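The Gray Floor

Toshio Ogura unlocked the back room at Tudari a little after four and turned on the lights.

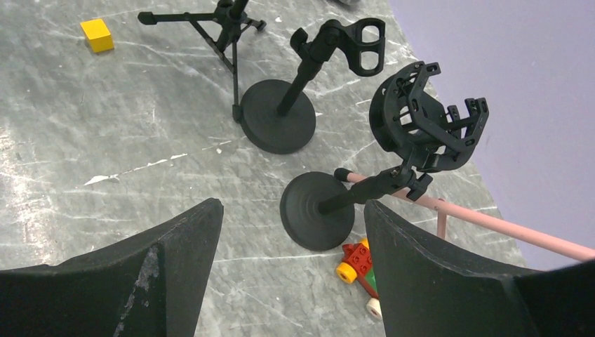
Three stands and a yellow cube on the marbled floor.

The stands were where Mayu Shimada had put them in June. One was the tripod, with its arm sticking out to the left. The other had a round base and a short pole with a clip on the end. Both were black. The cube was a child's, and it sat by itself off the end of the arm.

"Don't move anything yet," Mayu said behind him. She had her coat on and a roll of tape around her wrist. "Thomas has to write it up first."

Thomas Marino came in with the list. He worked for the landlord and he did not care for music. He read out the numbers from the tags he had made that morning. The tripod was 301. The short stand was 307.

"And the block?" he said.

"That isn't equipment," Mayu said.

"It's on the floor."

Toshio knew the block. Miyuki Amano's boy used to bring it when she came to read the letters. She would sit close to the short stand and read in a low voice, and the boy would push the block along the veins in the floor as if they were roads. He was quiet the whole time. On the recordings he could be heard only once, near the end of the Wastbridge letter, saying "bridge" -- and they had left it in.

"She's moved," Toshio said. "They both have. Ferdinand has the address."

"Then Ferdinand can mail it," Thomas said. He wrote something down and crossed it out.

Mayu looked at the specks of white paint on the floor. She had painted the ceiling herself the first winter and had always meant to scrape them up. She tried one with her thumbnail and it held.

"They'll charge us for that," she said.

"One hundred," said Thomas. "It's in the lease."

She stood up and got out her checkbook. Toshio folded the legs of the tripod and laid it by the door. Then he took the short stand by its pole and carried it out to the car. When he came back for the block, Thomas was holding it.

"Which street is she on?" Thomas asked.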